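Zullach Community Help > Fabric care > Open tickets
Ticket 2353
Subject: Folded T-shirts keep coming out crooked, and the cover on the folding table creeps
Opened by: Lina Darwish
Product: Zullach table cover, large, sage green
Status: Open, awaiting customer

Lina Darwish, 9.40 am

Hello! I hope this is the right place, the form made me choose between "stains" and "other", so I'm other.

I fold a lot of T-shirts. We sell second-hand clothes in bundles and in September I had over 400 of them go across one table, so I notice when something's off. I bought your cover because the bare table top was catching on thin jersey, and for that it's been lovely, no more snags at all. The trouble is that my folds have gone wonky. I lay a shirt out, bring one side in, bring the other side in, turn the bottom up, and the finished thing leans like a garden gate. One shoulder sits higher than the other and the stack slides over by the time it's a dozen high.

What I've tried so far:

Ironing the cover. Better for a morning, then the wrinkles were back.
Washing it at 40 with no softener. No change that I could see.
Turning it over so the other side was up. Worse, if anything.
Folding on the bed. Perfectly straight folds, very sore back.

So I do think it's something to do with the cover, or the way I've got it on the table. The folds in the cloth always seem to gather at the right, which is my pulling side.

Ivone Bastos (Zullach support), 10.25 am

Hi Lina, thanks for such a thorough list. Could you tell us whether the cover is clipped or just laid over, and whether the trouble is the same with every colour and weight of shirt? A photo of a shirt on the table before the first fold would help too.

Lina Darwish, 11.10 am

Just laid over! It never crossed my mind to clip it. It's heavy enough that I thought it would stay put.

Weight does matter, now you ask. The thick ones are fine. Thin, soft ones are the culprits, and anything that's been washed a hundred times. I put a blue one down just now and tried to do it slowly and pay attention – I smoothed the body towards me and the sleeve on the far side still stuck up in a little peak.

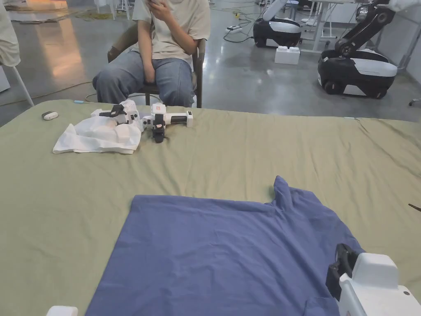

I think what happens is that I smooth with my right hand, the shirt and the cover both travel a bit, and then the shirt bunches on that side before I've folded anything. After that I'm folding a shirt that was crooked to begin with. Does that sound daft? I've been blaming the second fold all this time.

Ivone Bastos (Zullach support), 11.45 am

Not daft at all, it sounds very likely. Please try these in order and stop when it comes right:

1. Pull the cover tight from the right-hand side and clip it under the table edge, two clips on each long side.
2. Lift the shirt by the shoulders, give it one shake and lower it hem first.
3. Smooth from the middle outwards with both hands at once.
4. Tuck both sleeves flat before the first fold.

Arlindo Coutinho, 12.30 pm

Hope you don't mind me joining in, same cover here. Clips sorted most of it for me. I also put a bit of rubbery drawer liner between the cover and the table and it hasn't budged.

Lina Darwish, 3.15 pm

Right, update. I only had two clips in the house so both went on the right. I did 37 shirts after lunch and most of them are straight, hooray! The ones that leaned were all the very thin sort, and I'll admit I forgot the shake on some of those.

Smoothing with both hands feels very odd and I'm slower at it. I expect that'll pass. I've ordered more clips and I'm going to try Arlindo's drawer liner as well – do I need it under the whole table or just along the front edge? Please leave the ticket open until I've had a go.

Arlindo Coutinho, 3.50 pm

Just the front edge and the right side for me. Mine's cut into strips.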